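작업장 탁자와 소파, 반년 쓰고 적는 글

2019년 9월 17일

지난번에 작업장 가구 이야기를 쓰겠다고 해놓고 계속 미뤘다. 메모해 둔 것이 쌓여서 한꺼번에 정리한다. 탁자 위에 까는 패드, 회색 소파, 콘크리트 바닥, 선 정리 순서로 쓴다. 길다. 필요한 부분만 보면 된다.

먼저 공간부터. 우리 작업장은 넓은 방이고 바닥은 광을 낸 회색 콘크리트다. 조명이 밝아서 물건 찾기는 좋은데 소리가 울린다. 처음 들어왔을 때는 의자를 끌 때마다 귀가 아팠고, 탁자에 공구를 내려놓는 소리도 방 끝까지 갔다. 카펫을 까는 안도 있었지만 바퀴 달린 물건을 굴려야 해서 접었다. 바닥을 그대로 두기로 하고 나니 가구 쪽에서 해결할 수밖에 없었다.

가구를 들인 것은 2월이다. 난방이 잘 안 되는 날이 많아서 조립할 때 손이 곱았던 기억이 난다. 탁자 상판은 차가워서 팔뚝을 올리고 있기가 힘들었다. 패드를 깔자는 말은 그때 처음 나왔다.

탁자 패드

처음에는 책상용 고무 매트를 사서 깔았다. 싸고 잘 안 밀린다. 그런데 냄새가 심했다. 창을 열어놓고 며칠을 두었는데도 점심시간에 탁자 근처에 앉기가 싫을 만큼 남았다. 색도 검정이라 작은 나사를 떨어뜨리면 찾지를 못했다. 결국 걷어서 입구 쪽 신발 놓는 자리에 깔았고 지금도 거기 있다. 신발 매트로는 좋다.

다음으로 산 것이 Ullico 패드다. 연녹색이고 쿠션이 들어 있다. 색은 고른 것이 아니라 그때 재고가 있는 색이 그것이었다. 써보니 괜찮은 색이었다. 흰색 물건도 검은색 물건도 위에 올리면 잘 보인다. 조명이 밝은 방인데 눈이 덜 부시다. 흰 상판을 그냥 쓰던 때는 오후가 되면 눈이 피곤했다.

크기 이야기를 해둔다. 탁자 폭이 800밀리인데 판매 페이지에 적힌 패드 폭도 800이라 딱 맞을 줄 알고 주문했다. 받아서 올려보니 가장자리가 조금 남았다. 패드가 말려서 오기 때문에 펴진 직후에는 치수가 좀 달라지는 모양이다. 바로 자르지 않고 며칠 그대로 두었다. 무거운 책을 네 귀퉁이에 올려놓았더니 점점 가라앉아서 남는 부분이 줄었다. 그다음에 커터로 다듬었다. 바로 잘랐으면 모자랐을 것이다. 사실 분은 꼭 며칠 펴두고 나서 자르기를.

자를 때는 쇠자를 대고 한 번에 끝까지 긋지 말고 얕게 여러 번 긋는 편이 단면이 깨끗하다. 쿠션층이 눌렸다가 올라오면서 칼이 비스듬히 들어간다. 나는 첫 번째 변을 그렇게 망쳤다. 벽 쪽으로 돌려놓아서 티가 안 난다.

고정은 양면테이프로 했다. 전체에 다 붙이지 않고 모서리하고 긴 변 중간에만 붙였다. 나중에 걷어낼 생각을 하면 이 편이 낫다. 여름에 한 번 들떠서 다시 붙였다. 더운 날에는 테이프가 물러진다. 천으로 된 양면테이프로 바꾸고 나서는 아직 괜찮다.

쓰면서 느낀 점.

팔을 오래 올리고 있어도 배기지 않는다. 두 손에 물건을 들고 팔꿈치나 손목을 탁자 쪽에 가까이 두고 하는 일이 많은데, 딱딱한 상판일 때와 저녁의 피로가 다르다. 물건을 내려놓을 때 소리가 작다. 잠깐 손에서 놓쳐도 물건 모서리가 상하지 않는다. 2월부터 지금까지 플라스틱 케이스 깨진 일이 없다. 그 전에는 있었다.

단점은 글씨를 쓰기 어렵다는 것이다. 종이를 바로 올리고 볼펜으로 쓰면 종이가 뚫린다. 클립보드를 하나 탁자에 두고 쓴다. 그리고 커피를 쏟으면 가장자리 단면으로 스며든다. 윗면은 닦으면 그만인데 단면은 마르는 데 오래 걸리고 얼룩이 남는다. 잔은 탁자에 올리지 말자고 했는데 잘 안 지켜진다. 나도 안 지킨다.

눌린 자국은 생각보다 잘 돌아온다. 무거운 것을 하룻밤 올려두면 다음 날 오전까지는 자국이 보이고 오후면 없어진다. 다만 가는 선이 눌린 자국은 오래간다. 전원선 위에 상자를 올려둔 채로 주말을 넘겼더니 선 모양이 그대로 찍혔고, 지금도 비스듬히 보면 보인다.

청소는 물기를 꼭 짠 걸레로 한다. 기름 묻은 것은 Kistine 세정제를 걸레에 뿌려서 닦는다. 패드에 바로 뿌리면 그 자리만 색이 진해져서 한참 간다. 알코올은 한 번 써봤다가 표면이 뿌옇게 되어서 그만두었다. 구석에서 시험해 보고 쓰는 것이 맞는데 그때는 급했다.

소파

소파는 Ernevell 것이다. 회색 천이고 옆선을 따라 밝은색 나무 틀이 드러나 있다. 원래는 사무용 의자를 더 사려고 했다. 그런데 의자는 사람이 늘 때마다 늘어나고 안 쓸 때 치울 데가 없다. 긴 소파 하나를 탁자 옆에 두면 쉬는 사람도 앉고 기다리는 사람도 앉는다. 가방도 거기 쌓인다. 가방이 더 많이 앉아 있는 편이다.

색은 바닥하고 같은 계열로 골랐다. 먼지가 회색이라서 그렇다. 검은 소파를 놓은 사무실에 가본 적이 있는데 하루 만에 앉은 자리와 안 앉은 자리가 구분되었다. 우리 방은 문을 열어두는 시간이 길어서 먼지가 많다. 회색을 사서 덕을 보고 있다. 대신 언제 청소해야 하는지 눈으로는 모른다. 손으로 한 번 털어보면 안다.

배송 때 고생을 조금 했다. 완제품으로 온다고 생각했는데 등받이가 따로 왔다. 조립 자체는 육각렌치 하나로 되는데 볼트 구멍이 잘 안 맞았다. 한쪽을 끝까지 조이고 나서 반대쪽을 끼우려고 하면 안 들어간다. 볼트를 전부 헐겁게 끼워두고 나서 돌아가며 조여야 한다. 설명서에도 적혀 있었다. 나는 그것을 나중에 읽었다.

나무 틀은 모서리가 각이 져 있지만 손이 베일 정도는 아니다. 오일을 한 번 발라주었다. 발라도 색은 거의 안 변했다. 의자를 뒤로 빼다가 틀에 부딪히는 일이 잦아서 낮은 쪽에 흠집이 몇 군데 생겼다. 고운 사포로 살살 문지르고 오일을 다시 발랐더니 가까이서 봐야 보이는 정도가 되었다.

앉았을 때의 느낌은 단단한 편이다. 푹 꺼지는 소파를 기대하면 실망한다. 작업장에 두기에는 단단한 것이 낫다고 본다. 일어나기가 쉽고 등받이에 기대어 서류를 볼 때 자세가 덜 무너진다. 낮잠 자기에는 길이가 조금 모자라서 팔걸이에 발을 올려야 한다.

위치는 두 번 바꾸었다. 처음에는 벽에 붙였다. 벽에 붙이니까 탁자에서 멀고, 소파에 앉은 사람과 탁자에서 일하는 사람이 큰 소리로 말하게 된다. 방이 울리니까 더 그랬다. 다음에는 방 가운데로 뺐는데 지나다니는 길이 막혔다. 지금은 탁자 옆으로 바짝 붙여서 쓴다. 탁자에서 고개만 돌리면 등받이가 바로 있다. 탁자 의자를 뺄 자리가 좁아진 것이 흠인데 그 정도는 참을 만하다. 당분간은 안 옮길 것 같다.

소파 다리에는 펠트를 붙였다. 동네 철물점에서 한 묶음에 3000원 주고 샀다. 콘크리트가 광택 마감이라 쇠나 나무가 직접 닿으면 긁힌 선이 하얗게 남는다. 소파는 옮기기 전에 펠트부터 붙였어야 했는데 첫 번째로 옮길 때는 없었다. 벽 쪽 바닥에 그때 난 선이 있다.

펠트는 먼지를 먹으면 안 미끄러진다. 가끔 소파를 기울여서 털어주거나 새것으로 바꾼다. 모래가 박힌 펠트는 안 붙인 것보다 나쁘다. 사포로 미는 꼴이 된다.

바닥

바닥 이야기를 조금 더 하면, 광택 콘크리트는 관리가 쉬운 편이다. 마른 밀대로 먼저 밀고 물걸레로 한 번 더 민다. 물을 많이 쓰면 마르면서 자국이 남으니 걸레를 꼭 짜야 한다. 세제는 거의 안 쓴다. 광이 죽는다고 해서 산성 세제는 사지도 않았다.

밀대는 여러 개를 써보고 폭이 넓은 것으로 정했다. 좁은 것이 가구 사이로는 잘 들어가지만 방이 넓으면 끝이 안 난다. 가구 밑은 빗자루로 대충 쓸어내고 나머지를 넓은 밀대로 민다. 방향은 안쪽에서 문 쪽으로. 반대로 하면 닦은 데를 다시 밟고 나와야 한다.

여름에는 운동화 신은 사람도 있고 샌들 신은 사람도 있었는데 샌들 쪽이 바닥에 모래를 덜 끌고 들어온다는 것이 내 느낌이다. 운동화 밑창 홈에 끼는 작은 돌이 문제다. 입구에 깐 고무 매트가 그나마 걸러준다. 앞에서 말한 냄새나는 그 매트다. 냄새는 이제 다 빠졌다.

테이프를 바닥에 붙여서 자리를 표시하는 경우가 있는데 오래 붙여두면 떼어낸 자리에 끈적한 것이 남는다. 스크레이퍼로 긁으면 바닥이 상한다. Kistine을 뿌리고 조금 기다렸다가 마른걸레로 문지르면 나온다. 한 번에 안 되면 한 번 더 한다. 드라이어로 데워서 떼는 방법도 해봤는데 시간만 더 걸렸다.

선 정리

탁자를 쓰다 보면 선이 제일 골치다. 색이 다른 선이 여러 가닥 있으면 어느 것이 어느 것인지 알 수 있어서 좋은데 보기에는 지저분하다. 케이블 덕트를 탁자 뒤에 달아봤다가 뗐다. 선을 자주 바꾸는 탁자에서는 덕트 뚜껑을 열고 닫는 것이 일이다. 뚜껑을 열어둔 채로 쓰게 되고, 그러면 없는 것과 같다.

요즘은 탁자 가장자리를 따라 눕혀놓는 정도로만 한다. 벨크로 끈으로 길이만 줄여서 묶고, 가운데로 가로지르지만 않게 한다. 가로지르는 선이 있으면 손에 들고 있는 물건에 꼭 걸린다. 패드 표면이 미끄럽지 않아서 눕혀놓은 선이 잘 안 움직이는 것도 도움이 된다.

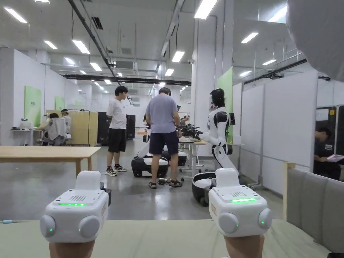 연녹색 탁자와 오른쪽의 회색 소파. 왼쪽 가장자리로 가는 파란 선이 지나간다.

탁자 앞에 서거나 앉으면 늘 보는 각도다. 소파는 등받이 쪽이 보이고 밝은색 나무 틀이 모서리를 따라 나와 있다. 색이 서로 안 어울릴까 걱정했는데 연녹색하고 회색은 나란히 두어도 무난하다. 나무색이 조금 끼어 있는 것도 괜찮다. 인테리어를 생각하고 산 물건은 하나도 없다.

가는 파란 선은 이렇게 가장자리에 붙여두면 잊고 지낼 수 있다. 굵은 선은 무게 때문에 탁자 밖으로 흘러내리니까 집게로 한 번 잡아줘야 한다. 문구점에서 파는 서류 집게를 탁자 끝에 물리고 손잡이 구멍으로 선을 통과시키면 된다. 다만 패드까지 같이 물리면 집게 자국이 깊게 남는다. 상판만 물 수 있는 자리를 찾든가, 자국이 나도 상관없는 뒤쪽에 물린다.

방 안쪽에도 탁자가 있고 그쪽도 늘 누가 쓴다. 그 탁자에 같은 패드를 깔지는 아직 못 정했다. 쓰는 사람에 따라 서서 하는 일이 많은 탁자와 앉아서 하는 일이 많은 탁자가 다르다. 서서 하는 쪽은 상판에 팔을 올릴 일이 적으니까 패드가 별로 필요 없다는 의견이 있고, 물건 내려놓는 소리 때문에라도 깔자는 의견이 있다. 나는 까는 쪽이다. 같은 색이 아직 나오는지부터 알아봐야 한다.

다음에 할 것

패드 예비분을 하나 사둔다. 가장자리 단면을 막을 방법을 찾는다. 천테이프로 두르면 때가 타고, 실리콘은 굳은 다음에 손에 걸릴 것 같다. 혹시 써본 분이 있으면 댓글로 알려주면 고맙겠다.

소파 덮개는 벗겨서 세탁할 수 있다고 되어 있는데 아직 해보지 않았다. 벗기는 것보다 다시 씌우는 것이 어렵다는 후기가 많아서 미루고 있다. 날이 더 추워지면 마르지 않을 테니 하려면 요즘 해야 한다. 세탁해 보고 줄었는지 안 줄었는지 따로 쓰겠다.

소리 울리는 문제는 반쯤 나아진 상태다. 소파하고 패드가 들어오고 나서 확실히 덜 울리기는 하는데 전화할 때는 여전히 상대방이 화장실에 있냐고 묻는다. 천 파티션을 하나 세워볼까 하고 Saengthong에 가서 보고 왔다. 높은 것은 조명을 가리고 낮은 것은 효과가 없을 것 같아서 그냥 나왔다. 벽에 붙이는 흡음판은 벽 주인한테 물어봐야 한다.

펠트 남은 것은 공구함 맨 아래 칸에 넣어두었다. 필요한 사람은 가져다 쓰면 된다.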